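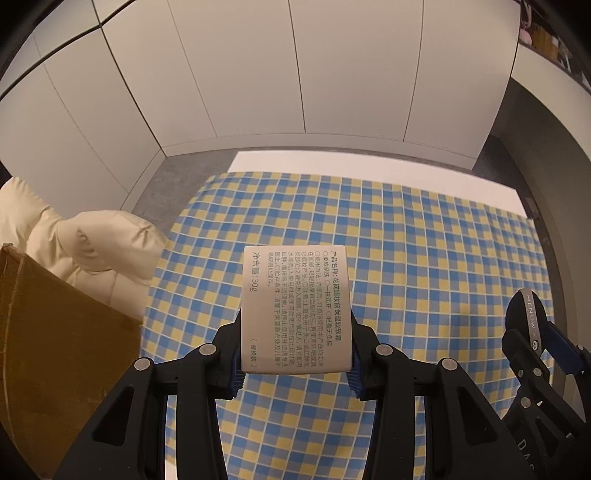

Net contents: 30g.

The flat above the launderette in Tretivley came with a bathroom cabinet, and the cabinet came with whatever the last tenant had not wanted to carry downstairs. I had been told by the agent, a damp young man from Ziker Lettings, that everything in the place was mine to use or throw away. He said this with his hand on the door.

I am not a thrower-away. My aunt once posted me half a cake tin on the grounds that I might find the other half. So I went through the shelves with a bin bag and a clear conscience, and after an hour the bag held one toothbrush.

The creams stayed. There were 19 of them, which I know because I later had to write them down for the deposit people. I had no idea what most of them did. I was forty-six and had washed my face with whatever soap was nearest since school, and my face had taken this in good part.

It began with the small one. I put it on in the morning, went to work at the Rebelo tile showroom, and a customer asked whether I had been away.

"No," I said.

"You look as if you've been away," she said, and bought a great deal of grouting.

I don't want to make too much of this. People buy grouting for all sorts of reasons. But the following evening I tried the next tube along, and the evening after that a thing in a jar that smelled of cold tea, and my manager took me aside to ask if I had been offered a job by Sarkevell. Sarkevell was the other tile showroom. It had a fountain.

"What makes you think that?" I said.

"You've got a look."

I said I would rather not discuss it, and he gave me a rise. It came to 3,000 a year, and I spent the first of it on a lamp.

By June I was down to the last 2 jars and had begun to ration. I did one cheek on Mondaying sort of mornings and the other when I felt up to it. I kept my better side to the customers and my worse side to the grout. Then there was a knock, and on the landing stood the last tenant.

She was smaller than I had imagined from the lipstick on the light switch. She had come, she said, for a box of fuses. I gave her the fuses. She looked past me at the open cabinet, and then, for rather longer, at my face.

"Have you been using my things?"

"The agent said I could."

"All of them?"

"In turn."

She came in without being asked and picked up the cold tea jar. She unscrewed the lid and sniffed.

"This is for leather," she said. "I had a saddle."

We both considered my left cheek, which was the one nearer the window. It had a good deep shine on it.

"It has come up well," she said.

I offered her a cup of tea, and she asked if she could see the lamp. On her way out she wrote the name of the stuff on the back of an envelope, with the address of the shop, and told me to buff in circles.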